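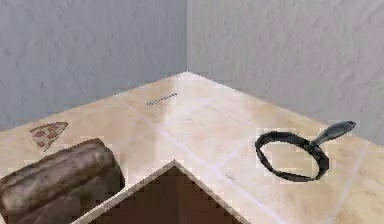 Re: [pokine-runners] Grollard Relay - baton legs and start time

Quick one before work, sorry for typos. Answers to the message from last night under each bit, then a couple of things of my own.

> Is the start still 9.30? The entry form says one thing and
> the race page says another.

9am. Race page is right, form is last year's and I've asked for it to come down. Leg one runners at the line by quarter to please, they do a briefing and they will start without you. They did it to Tejada Harriers last time, whole team gone from the results.

> Also who is doing the timing now? We never got proper splits
> in July and I had to guess half of them off my own watch.

Unidik. Chips on the ankle this time, not on the bib. One chip per team, NOT one per runner, so it gets handed over with the baton. Practise this. Velcro strap, fiddly with sweaty hands. If you drop it in the grass stop and find it, there's a 30 quid charge for lost ones and the club isn't paying.

> Last thing, can we swap the leg order after we've sent it in?
> Our leg three has a dodgy calf and would rather have the flat one.

Yes, up to 6pm the evening before. After that only for injury and you have to see the desk. A calf counts I'd of thought, but sort it early if you can. 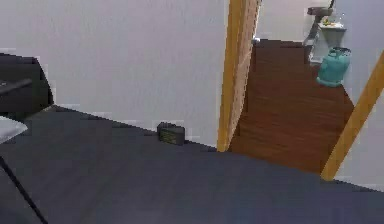
Floor by the doorway

Legs, since half of you have asked me seperately:

Leg 1 - out along the river, flat, crowded for the first half mile. Put someone on it who doesn't mind elbows.
Leg 2 - the climb. Longer than it looks on the map. Walk the steep bit if you need to, everyone does.
Leg 3 - down through the woods, roots, stiles x 2. Trail shoes. Road shoes are fine if it's been dry all week but I wouldn't.
Leg 4 - lanes back to Grollard, flat again, one road crossing with marshals. Do what they tell you.

More than 1,000 runners in across all the teams so the changeovers will be packed. Stand on the left, shout your runner's number, don't wander off for a wee when they are due in.
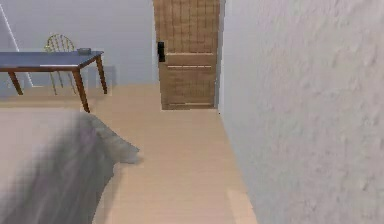
Parking and lifts

Field at the bottom of the village, 40 cars and then it's shut. After that you're on the industrial estate and it's a decent walk up. Car share if at all possible. I've got two seats going from the leisure centre, leaving 7.15 sharp, reply to me not to the whole list.

Changeover two has no parking whatsoever. There's a minibus from the start, goes at ten past nine, comes back when leg two is all in. Miss it and you're jogging there.

Kit

Club vest, all four of you, or they can DQ the team. Spare vests in medium and large only. Still owed three from the cross country, you know who you are.
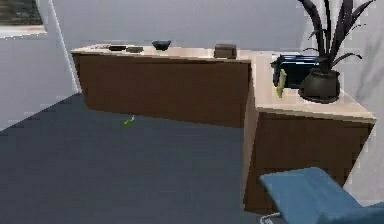 And bring a jacket for the waiting about. Leg four lot could be stood there for 60 minutes or more if leg two goes badly and it's exposed up that end.

Bag drop is at the start only, nothing moves with you.

Right, must dash. Final team lists to me by tomorrow night pls, with a reserve if you have one. Will send the map round again when I find it, the last link seems to of died.

--
Pokine Runners list
Replies go to everybody unless you change the address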